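Week nine of robotics club, or what I did with my spring

April 1, 2021

When I signed up to help with the robotics club I pictured sparks. I had safety glasses ready. What I mostly do is move a small container a few inches to the left and write down that I moved it.

The project this term is pick and place, meaning an arm finds an object, picks it up and puts it somewhere else. It is a thing toddlers do while crying. We have a team of students working on it, plus me, plus a spreadsheet named Lotano. The spreadsheet was supposed to be called something sensible, but the kids name everything, and the names stick. The vision code is Trimach. The planning code is Ngubane. The grasping code went unnamed for a month, out of superstition I think, and is now Standolow, which one of them says came to her in a dream and another says came off a road sign.

The plan is to have 900 trials logged before the showcase in May. We have 340. I was told early on that this was fine and the pace would pick up, by the same student who told me the wiring would be a quick job.

A trial goes like this. You put the object down somewhere on the table. You read the position aloud, someone types it, someone else says they didn't hear it, you read it again. You start the run. Trimach announces where it believes the object to be, and there follows a short discussion about whether Trimach is an idiot. Then you log the result and start over. I've had jobs with less variety, but they paid me.

Most of the arguing this week was over which objects to use. The students wanted hard ones: a bunch of keys, a sock, a banana (we tried a banana, we will not be trying another banana). I argued for something dull, with a shape that looks the same from every side, so that when it goes wrong we know whose fault it is. I won, mainly by being the one with the car keys to the building supply run.

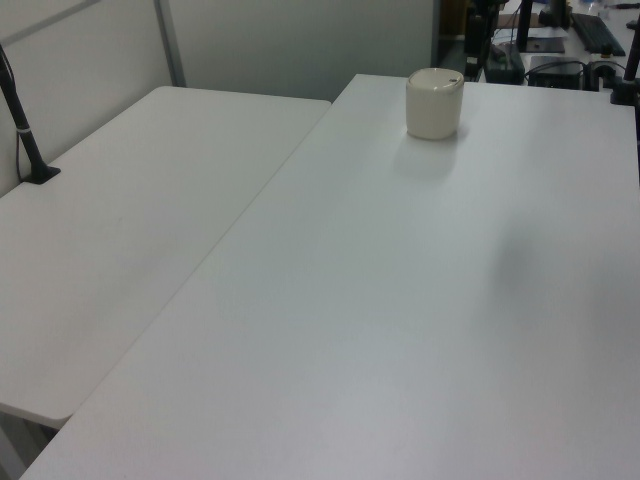

The other big topic was light. In the afternoon the lab gets brighter on one side, and Trimach, which had been doing well all morning, starts to drift. It reports the object a little off from where it sits, in the direction of the shadow. We lost most of a session to this before somebody thought to plot the errors against the time of day, and there it was, a nice clean slope. I was thrilled. The students were less so, having spent that session rewriting code that had nothing wrong with it.

The fix they settled on was to throw out the background before looking for the object at all. You save a view of the bare table, you subtract it, and what's left should be the thing you care about. It works well on a day when everybody leaves the tables alone. Then someone leans on one, it shifts by the width of a pencil, and the software concludes that the entire table is an object and would like to pick it up. We now have tape on the floor, and a rule about leaning, and a growing list of offenders. I'm on it twice.

White on white has been its own education. I'd assumed a pale object on a pale table would be easy, on the grounds that I can see it. Trimach didn't care for my grounds. The students ended up relying on edges and the shading on the sides, and spent a long evening picking a threshold. They tried 400, then 740, then a number somebody's little brother shouted from the doorway. The 740 stayed. I've asked for a comment in the code saying why, and the comment currently reads "ask later."

We do need to sort out Standolow before next week. It has opinions about lids. It's perfectly happy with straight sides and then loses its nerve the moment a top is rounded, so the next batch will be the same object over and over, turned a little each time. I've volunteered for the turning. I'm told I have a gift.

If anyone reading this has a spare roll of floor tape, the wide kind, we're nearly through ours.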